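November, late, kitchen

I should be asleep, but I had coffee at Adoración's at eight o'clock like an idiot, so you get a diary entry instead.

The choir thing is on my mind. Two months ago I joined the community chorus (the one that rehearses in the old Lutheran hall past the feed store) and tonight was the first night I didn't spend the whole drive home wanting to quit. I want to get that down before it wears off.

Some background for future me, who will have forgotten. I hadn't sung in a group since tenth grade. I'm an alto, or I was. Harish Chaturvedi, our director, put me with the tenors after hearing me sing one scale and half of "Shenandoah." He was very nice about it! He said they were short on tenors and I had "a useful low end," and I said thank you as if somebody had complimented my coat. So now I stand in the second row between Desmond Thibodeaux, who has been singing tenor since before I was born and smells wonderfully of cough drops, and a pillar.

The pillar is a problem. If I lean left I can see Harish's hands and if I lean right I can see the piano, and I can't do both. Desmond has taken to tapping his folder with one finger on my entrances. He never said he was going to do it, he just started. I got every entrance in the Fauré tonight except the sneaky one at the page turn, which half the row missed too, so I'm not counting it. 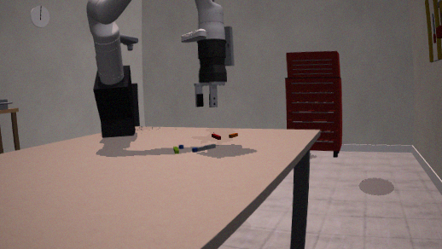 Anyway, the Fauré. We're doing the Cantique, plus a Sussex carol, plus a modern piece in 7/8 that I've been calling the washing machine. It goes round and round and lurches. Lingyun plays it like it's nothing, chatting to the page turner, while the rest of us hang on by our fingernails. She told me at the break to stop counting sevens and think "apple, apple, pineapple," which did more for me than two months of beating my thigh in the car. Apple, apple, pineapple. I did it all through the grocery store afterward and a man by the yogurt moved his cart.

My French is still terrible. Harish made us speak the words in rhythm with no notes, very slowly, and it was humbling how many of us had been singing a sort of vowel soup. I've been mushing the last line completely. I've copied the whole text onto an index card and stuck it over the sink, and I'm going to do two verses every time I wash up. That should come to a lot of verses, given how many mugs I go through in a day.

Practice at home is its own story. The walls in this building are paper, so I've been doing warm-ups in the closet with my face in the winter coats. It works pretty well! The wool one is best. I feel ridiculous for the first minute and then I stop noticing. What I haven't cracked is the breathing. I run out of air four bars before everyone else in the long phrases, and Desmond says it's because I'm gulping, and to take in less and let it out slower. I tried that tonight and made it to the end of one. One! I nearly missed the next bar because I was so pleased with myself.
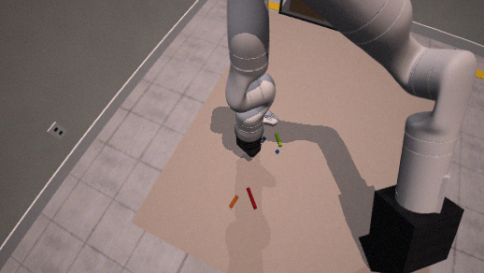

The white arm over the tan mat, gray tiles all around.

Okay, where was I. The break. The break is possibly the best part of the evening and I won't be ashamed of that. Adoración brings almond cookies in a tin, and there's an unspoken rule that sopranos get to them first because they're standing nearest the door. Tonight I walked over during the last announcement with my coat over my arm as if I had to make a phone call, and I got two. They were still a little soft in the middle. I asked for the recipe and she said she'd give it to me when I could sing the washing machine from memory, so I guess I'm never having the recipe.

After rehearsal a few of us went back to her place (hence the coffee). She lives over the hardware store, up the steepest stairs I've ever climbed holding a folder. Troels Briem came, the big bass with the beard who I had been scared of for no reason at all. He's a total softie. He told us he joined the chorus because his doctor wanted him to get out of the house after his knee operation, and he picked singing because you're allowed to sit down for parts of it. He has a lovely story about a concert where the power went out in the middle of a Christmas medley and they all just kept going in the dark, and then the lights came back up and the whole bass section was facing the wrong way. I laughed so hard I got the hiccups, and that was that for my breathing practice.

We also got into the argument about what to wear. Harish wants all black. Adoración wants black with a splash of red, "so we don't look like we're there to carry the casket." Troels owns one black shirt and it has a bowling league on the back. I kept quiet because I'm new, but I'm on the side of the red, and I already know which scarf. Mom's, the long one with the fringe. It's been in the drawer since I moved here and I'd like it to go somewhere nice.

I thought about her a lot tonight. She sang around the house constantly, no audience, all the wrong words. She had a version of "Danny Boy" that turned into the gas bill halfway through. When we got to the quiet section in the Fauré, where the tenors hold one long note under everybody, I had this feeling of her in the next room running the tap. It wasn't sad exactly. I came in a hair flat afterward, and Desmond tapped his folder and we carried on. 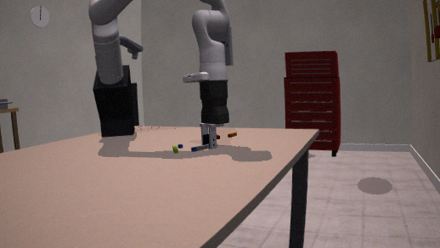

Called my sister from the car and she wants to come to the concert and bring the kids. I said yes before thinking about it, and now I'm picturing my nephew yelling my name in the rest before the last chord. He would. He did it at a wedding. I told her to sit on the aisle and bring raisins. She also wanted to know whether there's a solo in it for me, and I laughed out loud at a red light. There's a small one in the carol, and Harish is hearing people for it next rehearsal. I'm not going to put my name down. Well. Desmond said I should, and Lingyun said she'd run it with me before everyone gets there, and I said I'd think about it, so now I have to think about it.

It's only eight bars. It doesn't go high. I sang it in the closet just now, into the wool coat, and it came out okay apart from the one place where I swallowed. I could take a breath before "gladness" if I'm quick. Or I could leave it to somebody who has done this before and enjoy my almond cookie in peace.

Things to do before next rehearsal, so I don't lie there listing them in my head:

Pencil in the breath marks (all of them, including the ones I think I'll remember).
Find out if the pillar spot can be swapped for the end of the row.
Wash Mom's scarf, cold water, by hand, lay flat.
Return Adoración's umbrella, which I walked off with last time and then forgot to take back tonight.
French card, every single sink of dishes.
Cough drops, the honey kind Desmond has. I've been living off his and it's getting embarrassing.

It's 11 now and the upstairs neighbor has started with the furniture again. I swear that couch has been in every corner of that room this week. I don't mind it so much tonight. He's dragging it in something close to seven, apple, apple, pineapple, and I've got half a mug of chamomile left and the good blanket.

I'm going to try for sleep. If I'm still awake at midnight I'll hum the solo once more, very quietly, and decide in the morning.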